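Notebook, Fri 23 February

Gumede plateau plots, soil and sward. Written up at the bench after the site meeting, so the order is mine and not the agenda's.

Present: me, Rin Sakai, Shota Takeda, Naheed Janjua for the park. Akihiko Kamata joined by phone and dropped out twice. 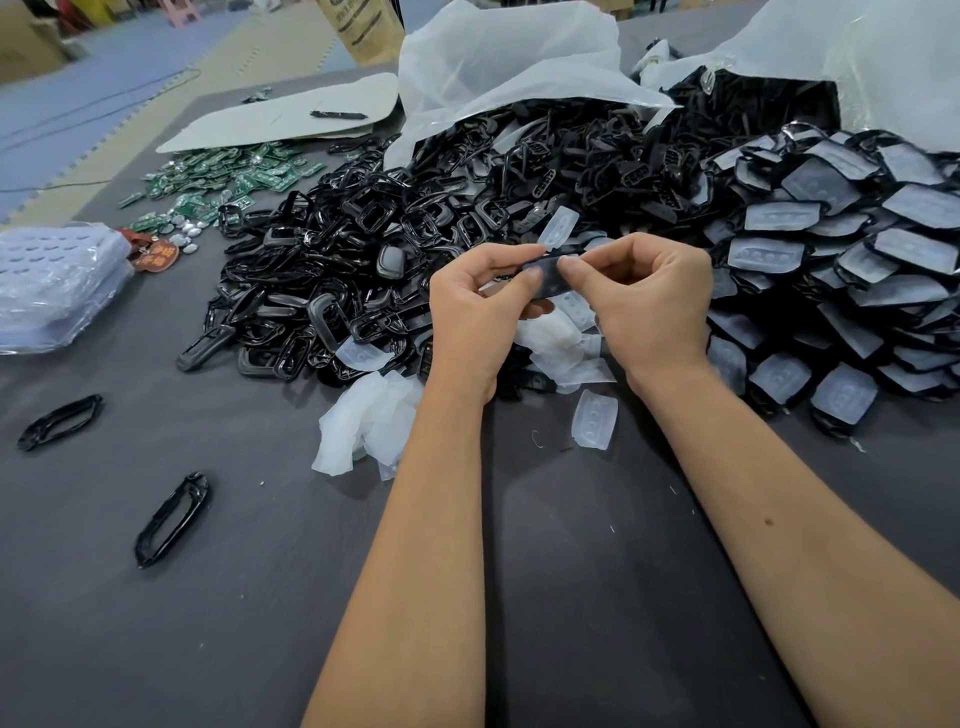
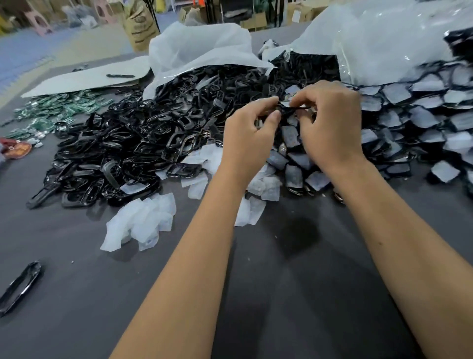

Small black plastic parts, worked by hand at the table.

1. Where the upper plots stand

Naheed's position is that the upper plateau is "establishing well" and that we can say so in the March report. I don't think we can. What we have is one good autumn, a mild winter, and a lot of green that is mostly white clover and Yorkshire fog. From the path it looks lovely. Down on your knees with a quadrat it is a different matter.

Shota walked the long transect again and gets the same picture as before: decent cover on the flat, then it thins out as soon as you reach the shoulder of the slope. The shoulder is where the spoil is closest to the surface. Black shale showing in patches, a bit of moss, coltsfoot starting. I would leave the coltsfoot alone. It was there before any of us and will probably be there after.

Plot 2 is still the odd one. No topsoil, no seed, nothing done to it except the fence, and it has the most interesting list of any of them. Rin thinks this is a seed bank effect from the old hedge. Could be. Could also be that the other plots were fed too much and the grasses ran away with it. We never took a proper baseline, which I said at the time, and I'll stop saying it now.

2. The Vesden mix

235 kg of the Vesden meadow mix went down on the east side. The supplier's sheet promises knapweed, bird's-foot trefoil, oxeye daisy and yellow rattle. Oxeye daisy, yes, any amount of it. Trefoil, yes. Rattle, I have yet to be shown a single seedling, and February is early but it isn't that early. Must ask how old the rattle seed was. It doesn't keep, and a mix that sat in a shed over a summer is a mix without rattle in it, whatever the label says.

Rin wants to oversow with fresh rattle next fall. Fine by me, if the ground is scratched up first and we hold back one strip untouched. Otherwise we will be standing in the same place next year with the same argument.

3. Drainage

Steltex put in the cutoff drain along the foot of the bank. Their claim is that it takes the orange seep away from the lower pond altogether. I looked at the outfall after lunch. Flow in the drain, yes. Orange staining on the stones below the pond, also yes. Nobody at the meeting could tell me whether that staining is new or left over from before the drain, because no one cleaned the stones.

Shota will scrub a yard of the channel with a wire brush and we look again in March. Cheap test. I'd trust it over the drawing.

Conductivity from the three dip points, in microsiemens, all taken by Shota this morning:

Drain inlet 600
Pond edge, north – no reading, meter wouldn't settle
Pond edge, south 137

Big gap between the first and last. Tempting to say the drain is doing its job, and Akihiko did say it, just before his line went. But the south edge gets the runoff from the parking lot roof and it rained all night. I want the same points in a dry spell before anybody writes a sentence about it. Also want the north edge repeated with the other meter.

4. Treltesus proposal

Circulated late, so I only had it for the length of a coffee. They want to reshape the second terrace into gentler contours so it "reads as natural landform." My objections, roughly as I gave them:

The step is part of the history of the place. It's a tip. People around here know it's a tip, and some of them worked on it.

Cutting the edge back opens fresh spoil to air and rain, and fresh spoil is where the acid comes from. The old face has had decades to calm down.

Skylarks on the flat above it, two springs running. Machinery going past them from now on would be a poor way to say thank you.

Naheed took the last point seriously and the first one politely. Akihiko (back on the line) said the reshaping could be timed for late summer. That deals with the birds and leaves the other two where they were. No decision. I suspect it will come back with a nicer drawing.

5. Grazing

Tomomi Kubo's note was read out in her absence. She has offers of hardy cattle for the back end of the year and thinks a light graze would open up the sward better than the mower does. I agree with her, which made a change for the afternoon. Mowing without taking the cut away has been feeding the clover for years.

Worries: water supply on the top, no trough up there and nothing to fill one from. The fence on the west side is leaning. Dog walkers. Naheed says signs. I have seen what happens to signs.

6. To do

Me: pH on the bagged shoulder samples, which are in the cold room, second shelf, marked in green. Don't let anyone move them again.

Rin: supplier query on rattle, harvest year in writing. Draw up the untouched strip on the plan.

Shota: wire brush job at the outfall. Dry-weather readings, other meter. Check the fence round Plot 2, there are rabbit droppings on the wrong side of it.

Naheed: copy of the original restoration conditions, if anyone can find them. Draft of the March report to me before it goes anywhere, and please take out "thriving."

Added later: tried the first shoulder sample after all. pH probe drifting, buffers out of date. Reading not recorded. New buffers ordered.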